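Getting Limescale Out of Things You Boil Water In

2 comments | 1,681 shares

If you live where I do, on the hilly side of Dalport, the water comes out of the tap with most of the hill still in it. Leave a glass on the counter overnight and you can practically read the geology. I have spent more of my adult life than I'd like scrubbing white crust off metal, and these are the methods that survived.

Start with plain white vinegar, the cheap kind. Half vinegar, half water, enough to cover the crusty part, brought to a simmer and then left alone for an hour. The leaving alone is the hard part. I have ruined more batches by poking at them than by anything else. Open a window first unless you want the curtains to smell like a pickle.

Citric acid is better if you can find it. Two tablespoons to a quart of warm water, no stink, and a bag lasts about as long as a marriage. Don't buy the little packets labeled as kettle cleaner. Read the back of one sometime. Same stuff, fancier hat.

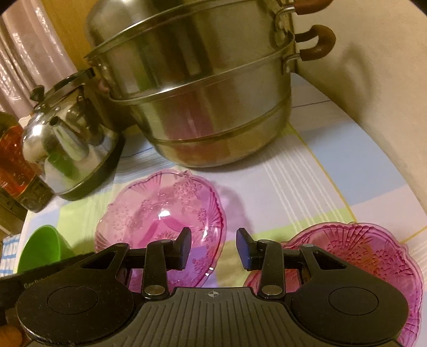
Steamers need more attention than kettles, mostly in the bottom section, where the water boils down and leaves everything it was carrying. Fill it just past the tide line and treat it like any other pot. The upper tier usually gets away with hot soapy water and an old toothbrush around the holes. Retire the toothbrush afterward, or at least store it somewhere your family won't find it at 6 a.m.

Never mix vinegar with bleach. I know you know. Somebody's uncle didn't.

Rainbow stains on stainless steel are harmless, and a wipe of vinegar takes them off. Small white pits are a different matter. Those come from salt tossed into cold water, and they're yours forever. Salt after it boils.

Skip the steel wool. It cleans beautifully and leaves scratches for the next round of scale to hang on to. A soft sponge and a baking soda paste will do it, slower, with more muttering.

For upkeep, empty the kettle at night and leave the lid off. My descaling went from monthly to whenever January gets boring.

200 people found this useful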